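Search products, part numbers, documents

Trutska FK-116 I2S to TDM Bridge

The FK-116 is a small bridge board that takes up to four stereo I2S sources and places them on a single TDM output. It is meant for engineers who have a processor with one free serial audio port and more converters or microphones than that port can take directly. It is also used the other way round, splitting one TDM stream into separate I2S pairs for amplifiers that don't understand TDM.

The board is built on the Farkalura bridge device, which handles the slot mapping, the clock selection and the buffering. All the settings can be made over I2C or, for the common cases, with the two rotary switches on the board. No driver is needed on the host if the switches are used.

What it does

I2S is simple and almost every audio converter supports it. Each link carries two channels and uses three signals: bit clock, word clock and data. A design with eight microphones therefore needs four data lines, and many low-cost processors don't have them. TDM puts all eight channels one after another on the same data line inside each frame. The bit clock has to run faster to make room for them, but the pin count stays the same however many channels are in use.

The FK-116 reads the I2S inputs into a short buffer and sends them out in the slot order you choose. The default order is input A left, input A right, input B left and so on. Any channel can be moved to any slot, sent to more than one slot, or muted.

Slots can be 16, 24 or 32 bits wide. If the source word is shorter than the slot it is left-justified and the remaining bits are sent as zeros. If it is longer, the lowest bits are dropped. There is no dither option on this board.

Clocking

The bridge can run as clock controller or clock target on the TDM side. As a controller it makes the bit clock and frame sync from the fitted oscillator. As a target it follows the host processor and passes a divided clock back to the I2S devices.

We recommend target mode for most designs. The host usually has a better idea of when it wants to stop the clock, and converters that share one clock tree don't drift against each other. Controller mode is useful on the bench – you can connect a logic analyser and a pair of converters and see valid frames before any firmware has been written.

The FK-116 doesn't contain a sample rate converter. All I2S inputs must run at the same rate and from the same clock. If one of your sources is free-running, such as a radio module with its own crystal, it will need a rate converter in front of it. Connecting it directly will give a click each time the buffer slips.

Supported sample rates are 8, 16, 32, 44.1, 48 and 96 kHz. At 96 kHz the TDM output can carry eight channels with 32-bit slots. 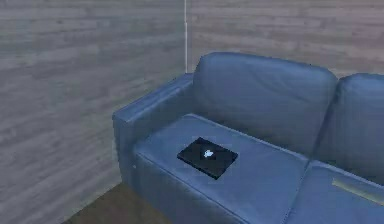
Bernatgate wrote to say that target mode worked for them at the first attempt but that frame sync polarity caught them out, and could the default be printed on the board? We have added it to the silkscreen from revision 2 onwards. The default is active high, one bit clock wide, with data starting on the next bit clock. Both the polarity and the one-bit delay can be changed in the frame register or with position 6 of switch SW2.

Connections

J1 to J4 are the I2S ports, one for each stereo pair. Each has bit clock, word clock, data and ground, plus a pin that can supply 3.3 V to a small converter or microphone board. The supply pins are switched together and are off by default.

J5 is the TDM port. It has bit clock, frame sync, data in, data out and ground. Data in and data out can be used at the same time, so the board can carry microphones towards the host and speaker audio away from it. In this mode each I2S port has to be set as an input or an output. A port can't do both.

J6 is the control port, with I2C, interrupt and reset. The interrupt line goes low when the bridge loses its clock or when a buffer overruns or underruns. It stays low until the status register has been read.

Signal levels are 1.8 V or 3.3 V and are set by a link next to each side of the board. The two sides can be different, so the FK-116 can be used as a level shifter as well. Don't connect 5 V logic to any pin.

Keep the TDM wiring short. With the ribbon cable supplied, eight channels at 48 kHz are reliable. At 96 kHz we suggest soldering the board down by its castellated edge, or using a cable with a ground between every signal. Series resistors of 30 ohms are fitted on all clock outputs and will suit most layouts. If you see double clocking at the far end, look at the ground connection before changing the resistors.

Power

The board needs a single 3.3 V supply. Current depends mainly on the bit clock and on how many outputs are driven. When the clock stops the bridge goes into standby by itself after some 30 frame periods and wakes up again on the first valid frame sync. The first two frames after waking are muted while the buffer fills.

Reset must be held low until the supply is stable. There is a reset circuit on the board for this, and pin 4 of J6 can be left open if the host doesn't need control of it.

Setting up with the switches

SW1 selects the number of channels and the slot width. SW2 selects controller or target mode, frame sync type and direction. The tables are in the user guide and a short version is on the underside of the board. The switches are read only at reset, so changing one while the board is running has no effect until reset is taken low or the power is cycled.

If both switches are at position 0, the board waits for I2C and keeps all outputs high impedance. This is the setting to use when the host will load its own slot map.

Setting up over I2C

The register map is short. Most designs write the mode register, the slot map and then the enable bit. Changes to the slot map take effect at the start of the next frame, so channels can be swapped while audio is running. Changes to slot width can't be made this way and need the enable bit cleared first.

Source code for a small C library is included with the user guide. It has no operating system calls in it and needs only two functions from you, an I2C read and an I2C write.

Choosing between this board and others

If you only need two channels, you don't need a bridge. If your microphones have PDM outputs, look at the Hughes PDM front-end board, which has decimation filters and an I2S output and can be placed in front of the FK-116. If you need more than eight channels, two FK-116 boards can share one TDM data line. Set the slot offset on the second board to 8, and leave the unused slots on both as high impedance. Both boards must be in target mode for this, and the host must be able to run a frame of sixteen slots.

We don't recommend the FK-116 for new designs that need a control channel and audio on the same pair of wires. It carries audio only, and control traffic has to go over I2C.

In the box

One FK-116 board, one ribbon cable for the TDM port, four short leads for the I2S ports and a strip of pin headers, not fitted. The I2C lead is sold separately under order code 2253.

Revision notes

Revision 2 added the frame sync marking described above and moved the J6 connector slightly further from the board edge. The mounting holes haven't moved. Firmware written for the first revision will run without changes, but the revision register now reads 2, so check for this if your code tests for an exact value.

A known limitation on both revisions is that the overrun flag can be set once at start-up if the I2S clocks are already running when the board comes out of reset. Read the status register once after enabling the bridge and ignore the result.

Page last updated 01/03/2022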